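Sunday, a little after lunch

Back at the natural dye notes, with the kettle on and the February light finally good enough to judge a color by. I promised Gladys Quintero I would write up the madder trials properly this time, because my last entry was three words and a tea stain, and she was very kind about it but I could tell.

So, the wool first. I used the Binness skeins, the soft two-ply ones we bought for the winter class, and weighed out 100 grams dry. They had a good long wash, then went into the alum at 14 percent of the weight of the fiber and stayed there overnight with the lid on. I know the old Prilville recipe asks for more alum than that, and I used to follow it faithfully, but the wool always felt a bit sticky to me afterward and I have never missed the extra.

For the bath I put in 50 grams of ground madder root, soaked beforehand in a jar of warm water, and then I brought the pot up as slowly as our poor old burner will allow. That part I cannot say often enough to myself. Every time I have hurried a madder bath I have ended up with brown, a perfectly nice brown, the sort you would knit a grandfather a vest out of, but I wanted orange leaning toward red and I was willing to stand there for it.

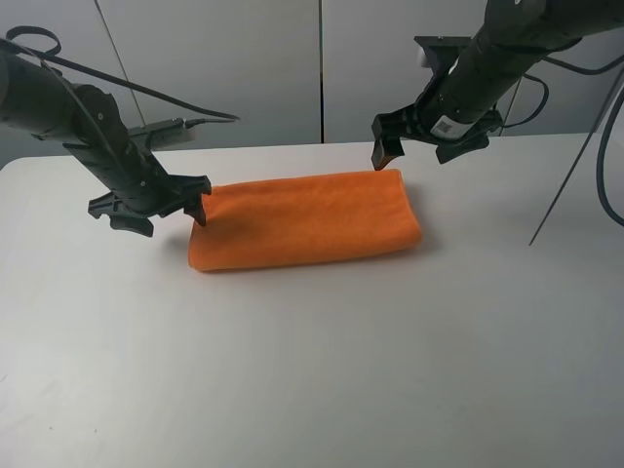
The first skein came out after an hour and is a lovely warm brick, quite even except for one paler patch where I had tied it too tightly (figure-eight ties next time, and loose ones!). The second skein I left in the pot to cool until morning, and it went deeper and a little rustier. I like them both, and I keep changing my mind about which one I like more, so I have hung them side by side over the sink and will let Gladys settle it.

Exhaust bath: still plenty of color in there, so in went the odds and ends from the Waltent bag, no weighing, just for the pleasure of it. They are a soft peach now. Lovely for the edges of the sample blanket, if we ever get to the edges of the sample blanket.

A note on water, before I forget. The tap at Ticona Street is much harder than what I have at home, and I am fairly sure that is why the reds come up stronger here. I would like to run the same skeins in rainwater and compare, so if anyone has a clean barrel, please leave me a note on the shelf.

Still to do: cut 2 lengths from each skein for the light test and tape them in the south window, half covered with card. Order more alum. Scrub the big pot before Gladys sees it.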